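Home | Rooms | Small Furniture | Gallery | Contact

Print this page | E-mail this page

Small Cabinets and What People Keep on Them

Welcome to the gallery of the Letstead furniture workshop. In these pages we collect the small drawer cabinets, the kind which stand beside a sofa, a bed or a kitchen door and slowly fill with everything a family does not know where to put. I am writing these notes since I joined the workshop, and my colleague Evanthia Nikolaidis corrects my English when she has time. The mistakes which remain are mine.

We began with the idea to show only finished furniture, very clean, with nothing on top. After one month we had a page that looked like a catalog from a dentist. So we asked our readers to tell us how they use their cabinets, and the answers were much more interesting than our clean tops. We received 200 letters and messages by the end of August. I have read all of them, some of them twice.

Notes from the readers

The hallway, Sevura. Theano Stefanou keeps her cabinet beside the front door. The top drawer is for keys and gloves, the second is for the dog, and the third is for letters she does not want to open. She waxes the top two times in a year.

The sewing corner. Chrysoula Giannakopoulos took the bottom drawer for her threads, lying on their sides so that the colors can be read from above. She wrote that a deep drawer is bad for threads and a shallow one is perfect. I agree with her – in deep drawers things go to sleep.

The bedside. Pantelis Tsolakis uses only one drawer of three. The other two are waiting, he says, for his second child. He asked us if the drawer fronts can be painted. They can, but please sand them first with a fine paper and remove the dust with a cloth that is just a little damp.

The student room, Dumham. Here the cabinet is table, bookshelf and sometimes chair. We do not recommend to sit on it. The top is made to hold books and a lamp, and the joints under it do not like a person who leans back.

About glossy tops

Many readers asked about the shine. A glossy top gives more light to a dark room, and in the evening it shows also every fingerprint. Evdokia Koutsoukos, who does the finishing in our workshop, gives this advice: one soft dry cloth every day, one drop of mild soap when it is sticky, and never the green side of a sponge. The rough layer leaves fine lines that you notice only when the lamp is on, and then you notice them always.

If the top is already scratched, you can write to us. A new coat costs less than a new cabinet, and the work takes us about 700 minutes with the drying time included. Mrs. Koutsoukos measured it.

About drawers without handles

The fronts without handles are the second big subject. Some readers love them because the trousers do not catch on anything, others cannot find where to pull. On our own models you put the fingers in the gap over the front and pull with both hands in the same moment. If you pull from one side only, the drawer turns a little and stops.

In the kitchen 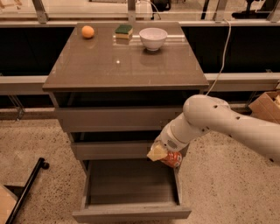
The kitchen letters were the longest ones. A cabinet of this size is good for the things that travel between the table and the sink, and for the snacks, which in every family have their own secret address. I would give them the bottom drawer. Small children find them there, it is true, but a bag of something crisp needs air over it and should not be pressed under plates.

For bowls I prefer the top, pushed to the back, where an elbow does not reach them. Fruit can live there too. A sponge may visit for the cleaning, but please do not leave it wet on the polish during the night – it makes a pale mark that asks for a lot of patience.

One practical thing more. On a hard stone floor put small felt pads under the cabinet. It will slide without noise when you sweep, and the corners stay whole. We send a set of pads with each order, and you can also ask for them alone, with the number 935 from our parts list.

The next page of the gallery will be about corner shelves from the Mitsotakis-Vlachou house. Letters for it are welcome, also short ones.

Back to Small Furniture | Next gallery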